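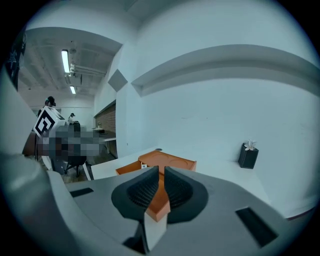
*Elínborg Grímsdóttir*

I look after the white table at Cornham, the one with the orange tray on it, and I get the same handful of questions every week (mostly while I'm holding a coffee and trying to get somewhere). So I finally wrote them down!

## What is the tray for?

Small stuff that gets left lying around. Loose screws, earrings, the little feet that drop off laptops, keys with no name on them. It has raised edges, so things don't roll off onto the floor, and the shallow round dips in the top are great for anything tiny. If you find something smaller than your palm and you don't know whose it is, put it in the tray.

## Can I use it for my lunch?

Please don't. I know it looks like a snack tray – I've been told this many times – but it's had machine screws in it.

## Where did you get it? I want one for home.

From Steinarsdóttir, a little housewares shop in Andley. I paid 14 dollars. They had other colors too, but I went for orange because a white tray on a white table against a white wall is a tray you put your elbow in.

## How do I clean it?

Warm water, dish soap, old toothbrush for the dips. Empty it first! I once rinsed somebody's earring back straight down the sink and I still feel bad about that. Dry it before it goes back, or the paper labels people stick on their things turn to mush.

## Who does the flower belong to?

The white flower on the black square box or pot by the wall is mine, and it's staying. You're welcome to scoot it over if you need the table for a big job, just put it back against the wall when you're done.

## How long do you keep lost things?

I go through the tray on Monday morning. Whatever's been there since the Monday before moves to a jar in my desk drawer, and the jar gets sorted at the end of October. Anything that looks valuable I take out right away and email everyone, all 80 of you.

## Can I write on the table?

No, and the white top marks more easily than you'd think. Pencil comes off with an eraser. Ballpoint takes me most of an afternoon.

## Could we paint over the brick to match?

This comes up more than you'd believe! I like the brick. It's the only warm color on that side besides the tray, and the painter from Piltodstead wanted 700 dollars for the job. If you feel strongly, write to the office, but I'll be voting no.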